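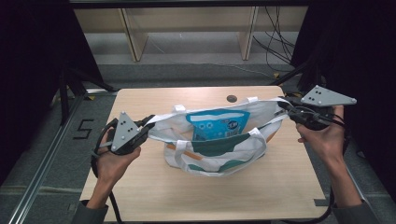 4.2 Filling the tote bag

1. Put the bag on the table with the printed side to the front. Both handles must be free.

2. Open the bag at the left and right end of the rim, until you see the bottom.

3. Place the flat packages first, standing upright. It is allowed that a top edge comes a little above the opening.

4. Put heavy items in the middle and soft items around them.

Note: Canvas can make folds at the corners. Press them flat with your hand before you add the next item.

5. Bring the two handles together and lift slowly – the bag should hang straight. If it leans to one side, go back to step 4.

Caution: Do not fill above the rim with glass items. Do not carry the bag by one handle only.

4.3 Emptying the bag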